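Sumska Workshop Club – Minutes of the Spring Meeting, 29th March

Ridwan Sembiring opened the meeting with a warm welcome to everyone, and a special one to the two families joining us for the first time. The minutes of the last meeting were read and accepted, with one correction: the drill press was given to us by Laroder, and it had been put down as a loan. Our apologies to them, and our thanks all over again.

Money. The balance stands at $1,919 after the heating bill, which was kinder than we had feared. A new vise for the long bench will cost $106, and after a good deal of cheerful back and forth about whether the old one could be nursed through another winter, the purchase was agreed. A further $300 was set aside for drawer units, to be spent before June if a decent secondhand set comes up.

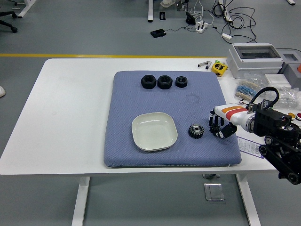

Small parts and the white table took up most of the evening, as they so often do. Ridwan feels that we lose more time hunting for hardware than we spend using it, and there was plenty of nodding at that. It was agreed that anything taken out of the drawers should be laid on the blue-gray mat and go home again at the end of a session. The three black hex nuts on the mat belong in the large hardware drawer, and the black gear with the silver hub goes in with the other gears – please don't put it in the nut drawer, however tempting. The shallow off-white dish will stay on the mat for small pieces in use. Resistors are to be kept in their clear bags, and the tape measure will have a hook by the door.

Labels. A long and friendly discussion followed on whether labels should be printed or handwritten. Printed won, but only just, and handwritten ones may stay up until they fall off by themselves.

Summer visit. Temba has kindly invited us to see its repair shop in June. Anyone who would like a seat in a car should put their name on the sheet at Dovach Hall, and drivers are asked to say how many they can carry.

Any other business. The kettle is leaking again. Ridwan will bring his spare one to the next session.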